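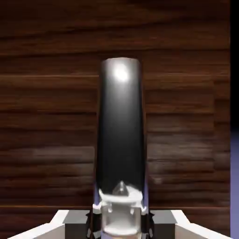

Monthly inspection, Sanna guest house, Tustalham
Date: 23 November 2023
Checked by: Tia Lightfoot

Smoke alarms, upper floor: OK. Both were tested with the button.
Smoke alarm, kitchen: NOT OK. The sound is weak. Please change the battery before next guests.
Fire extinguisher, hall: OK. Pin and seal in place, needle is in green.
Exit path, back door: NOT OK. Boots and a sledge stood in the way. I moved them, but they need a fixed place.
Stove and chimney: OK. Ashes are kept in metal bucket with lid. Keep firewood 1000 mm from the stove door, now it is.
Hot water at tap: 70 degrees in the shower upstairs. Too hot for children, please turn down the heater.
Stairs: handrail has 2 loose screws at the bottom. I tightened them, check again next time.
Electric heaters: OK. No cloth on top.
Outdoor light: OK, but glass is dirty.
First aid box: plasters are finished. Burn gel is still good.

Open points go to Selumus office. Please write your name beside the point when it is done.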